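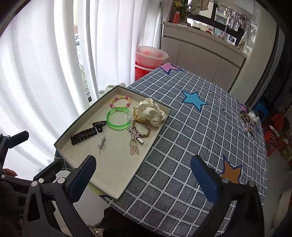 Small retailers and their stock: a conversation with the manager of Gittins

24/01/2018

The Ninville Chamber of Trade continues its series of interviews with independent shops in the town center. For this installment the Chamber spoke with the manager of Gittins, a shop on the market square that sells gifts, stationery and personal accessories. The shop has a staff of two and carries 1352 separate items in its stock book.

The manager took over the business after several years in wholesale. "I knew how goods were bought by the pallet," the manager said. "I did not know how they were sold one at a time, to a person who has a bus to catch. The first year was an education in that."

Asked how the shop decides what to carry, the manager described a simple review held each March, before the spring orders are placed. Every line that has not sold in the past year is marked down or returned to the supplier where the terms allow it. "We used to keep things out of loyalty. There was a writing set that had been on the same shelf since before I came. A customer finally bought it and then asked whether we had the envelopes to match – we did not."

Low-priced goods account for a larger share of sales than visitors to the shop might expect. Hair ties, bracelets, pens and greeting cards are often bought together with something else. The manager said these goods are also the hardest to count and the easiest to misplace. "A clip goes in somebody's basket, comes out again and is left among the candles. We go around before closing and put everything back. It takes 20 minutes, longer on market days."

Until last year the shop kept its records by hand. It now uses Onda, a stock program recommended by another member of the Chamber. The change was not easy. Entering the existing stock took the whole of one winter, and supplier codes had to be typed in again after an error in the first import. The manager still keeps a paper book under the counter for special orders. "The program is good at telling me what I have. The book tells me who asked for it and whether they want a phone call."

The shop buys from 72 suppliers, most of them small. One of the larger accounts is Ovum, a maker of gift boxes and wrapping paper, whose minimum order the manager would like to see reduced. "For a shop of our size it ties up money through the summer. I have raised it with them, and they have been polite."

On the subject of the town center, the manager spoke in favor of longer free parking and asked that the road works on the north side of the square be finished before the fall. Deliveries have had to be carried by hand from the corner during the works, and two suppliers have changed their delivery days as a result.

The manager has no plans to open a second shop. Online sales have been considered and put off for now – postage on a single greeting card, the manager noted, would cost more than many customers are willing to pay.

Gittins is open Monday to Saturday. Members who wish to be interviewed for the series may leave their details at the Chamber office.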